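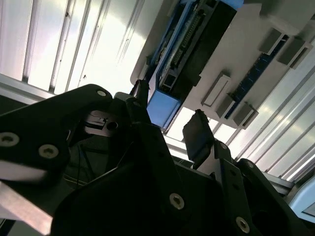
From: list member, Prorkberg
To: gripper-users
Time: 9:40 pm
Re: Re: wrist cam on the Dunne or the Tekura?

> We're stuck choosing between the Dunne two-finger and the Tekura parallel
> for a small bin-picking cell. Same wrist camera either way. Has anyone
> run both for more than an afternoon? I care less about grip force than
> about how much of the view the fingers eat up. Also, does the controller
> need to be within arm's length, or can we stick it up top somewhere?

I've had both on the same arm since November, so I can save you a bit of grief (or at least hand you some of mine). The wrist camera shot up top is from our cell, looking up past the gripper at the overhead panel. Look how much room the black plates and the housing take along the bottom! It's a linkage gripper seen from very close, and you get used to planning around it.

Grip first, even though you said you don't care. I ran 455 picks with each one, same bin of mixed plastic caps and little metal brackets. The Dunne missed 13 and the Tekura missed 89, and before anyone from the Tekura camp writes in, yes, I swapped the pads halfway through and ran the misses again. The Tekura just doesn't like the brackets when they lie flat. On caps only I couldn't tell them apart.

Now the view. With the Dunne I lose a chunk of the picture at the bottom whenever the fingers open all the way, and the tips stay in sight pretty much all the time. I kind of like that, I can see what I'm about to grab — but our part finder hated it until I masked the area out. The Tekura keeps its fingers tighter together and leaves you more clear picture, so if your software is fussy that might settle it for you.

As for the controller, we put ours up top and I'd do it again. Ours is on the underside of a white panel, in a long blue housing, with a narrow circuit board on the same panel next to it. The catch is the cable. We bought a 334 cm one from Roltasby and it was fine on paper, then I added a loop for the wrist turning and suddenly it wasn't. Measure with the arm stretched to its worst pose, then turn the wrist all the way, then measure again.

Two more small things. Check the screws on the link plates after the first week, mine had backed out a little on both grippers. And turn your camera's exposure down if you ever point it up — the ceiling panels in our cell go nearly pure white and the auto setting takes forever to come back when the arm swings down to the bin.

What are you picking, anyway? If it's anything bracket-shaped and thin I'd go Dunne and put up with the masking. I can send you my mask settings if you want them, they're just a text file.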